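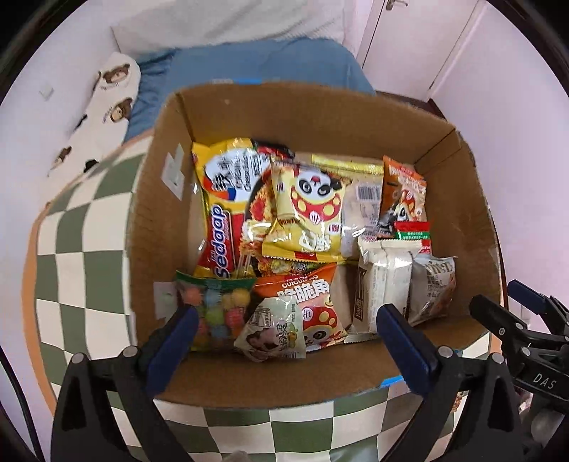 Speaker notes: Case fill and corrugated box strength
Packaging session, Sep 26, 2019

Slide 1. Title
Give the scope first. The talk covers regular slotted cartons holding light flexible packs: noodles, chips, crackers, wrapped candy. Glass and cans behave differently and are left out. Questions at the end, except on units.

Slide 2. Where the load goes
A carton of cans shares its stacking load with the cans. A carton of snack bags does not. Bags compress, the air in them moves, and the board carries nearly everything. Most of that load runs down the four vertical corners. The middle of each panel carries much less and starts to bow early.
Point at the corner on the sketch. Wait for people to find it on the handout.

Slide 3. Bulge
Bulge comes from two sources: load from above and pressure from inside. Overfilled cases have the second one before they ever reach a pallet. A panel that already bows outward has less stiffness left when the stack goes on top.
Do not get drawn into the buckling equations. They are in the appendix to the handout.

Slide 4. The Iturra trial
Iturra packed 800 cases on one line in August, same board grade, same product mix, two fill levels. The standard fill left headspace under the flaps. The high fill needed hand pressure to close.
Stacked storage was 40 days in an unheated warehouse. Humidity was logged but not controlled. Say this before someone asks.

Slide 5. Compression results
Mean peak load for the standard fill after storage was 3,144 newtons. The high fill lost 554 newtons against that figure. Let the chart stand for a few seconds.
The spread was wider on the high fill. Failures began mid-panel and ran to the corner. On the standard fill they mostly began at the top score line.

Slide 6. Humidity
Board takes up water from the air and gets weaker. It also weakens from cycling, damp nights and dry days, more than from a steady damp condition with the same average. The Eltarthorpe depot has dock doors open through the night shift and shows this clearly in its logs.
Skip the second graph if running late.

Slide 7. Pallet pattern
Column stacking lines up the corners. Interlocked stacking puts corners over the middle of the panel below, where there is little strength. Interlocked loads are steadier in transit, so drivers prefer them. A common compromise is columns for the lower layers and one interlocked layer on top, with stretch wrap.
Overhang: even a small amount takes a whole row of corners off the deck. Check pallet size before changing board grade.

Slide 8. Estimating fill
The Prasus worksheet uses settled pack volume. Settle the packs by vibrating the open case, then measure the height. Freshly dropped packs stand higher and give a false reading. Bags with a large gas fill rebound, so measure again after a rest.
The worksheet has an error in the older version: cell D9 uses outside dimensions. Anyone still on that copy should correct it by hand.

Slide 9. What Sodia changed
Sodia moved two products into a taller case on the same footprint — no change to the pallet pattern, no change to board grade. Layers per pallet went down by one. Freight cost per unit went up, and damage claims went down. The net figure is still with their accounts group, so do not quote one.

Slide 10. Checks on the line
Look at the long panels after the case is sealed and before it is palletized. Lay a straightedge across the panel, corner to corner. Light under both ends means internal pressure. Pull that case and check its count and weight against the fill sheet.

Slide 11. Questions
Likely one: recycled content. Answer: it was held constant in the trial, so the data says nothing about it.
Likely one: tape or glue. Answer: all cases were taped. Glued flaps are planned for the next round at Iturra.
Spare handouts are on the table by the door.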